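How a Robot Arm Learns to Pick Things Up

Print this page | E-mail this page

A robot arm is a row of stiff parts joined by motors. Each stiff part is called a link. Each place where two links meet is called a joint. Your own arm works in much the same way, with a shoulder, an elbow and a wrist.

The arm in this article is used in a shared workshop called Codimus. A shared workshop is a place where people split the cost of tools that are too big or too expensive to keep at home. The project is named Fodex. Its goal is simple to state: reach into a bin, take hold of one object, and lift it out.

What is at the end of the arm?

The arm by itself cannot hold anything. It needs a tool at the end, and the general name for that tool is an end effector. The Fodex end effector is a gripper with three fingers. Two fingers can pinch a flat thing, but a round thing may roll out sideways. A third finger gives another point of contact and makes rolling less likely.

Motors need power, and the computer needs to send signals to the fingers. Both travel through cables. The cables run along the outside of the arm and over the wrist. They must be long enough to let the wrist turn and short enough not to catch on the bin. Getting this length right took the Fodex builders two evenings, and they still check it before each run.

Why use a bin?

The bin has sloped walls. An object that gets bumped tends to slide back toward the middle, where the arm can reach it again. On an open table the same object could end up on the floor.

The bin must also stay in one place. The computer stores the position of the bin as a set of numbers. If the bin moves by the width of a finger, the numbers are wrong and the gripper closes on air. Clamps are used for this reason. A clamp is a tool that squeezes two things together - in this case, it holds the bin steady at the edge.

Why such odd objects?

A robot that has only practiced with blocks is good at blocks. Household things are harder, and each kind is hard in its own way.

Sunglasses are thin in some places and wide in others. The lenses are shiny, and shiny surfaces confuse many sensors.

A toy car has wheels. Push it from the wrong side and it may roll away.

Clear plastic is difficult to detect, as light passes through it. The computer may see the floor of the bin and miss the container.

A cylinder lying on its side can roll in two directions but not in the others. The gripper should close across it, with fingers on both long sides.

What happens in one try?

One try is called a grasp attempt. The program, which the builders named Jenkins, follows the same order every time.

1. Choose an object.
2. Choose a spot on the object.
3. Move the gripper over that spot.
4. Lower the gripper.
5. Close the fingers.
6. Lift, and check whether anything is held.

The result is saved as a success or a failure. Failures are saved too. A program that sees only successes has no way to tell a good spot from a bad one.

The first plan called for 2,000 attempts. The log now holds 2,328, and the builders intend to add more in February with softer objects, such as socks and sponges.

Staying safe

A large arm is heavy and does not know where you are. At Codimus no one puts a hand in the bin while the motors are on. There is a stop button within reach of the person running the program, and it is tested before the first attempt of the day. Children may watch from behind the line on the floor.

Try it yourself

Put a few small objects in a baking dish. Use only your thumb and two fingers, and keep your wrist stiff. Close your eyes once your hand is above the dish, then try to pick something up. Write down each attempt - the object, where you touched it, and whether it came up. Do the same object several times before you change to another.

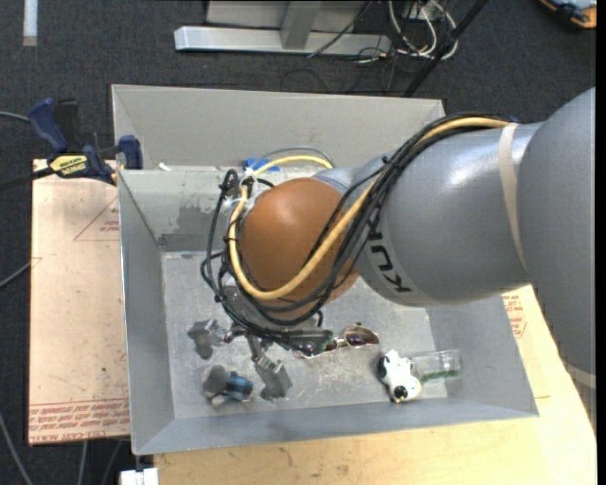

Last updated: Thursday, January 28, 2021

Contact Clidavance | Copyright 2021 Clidavance | Back to top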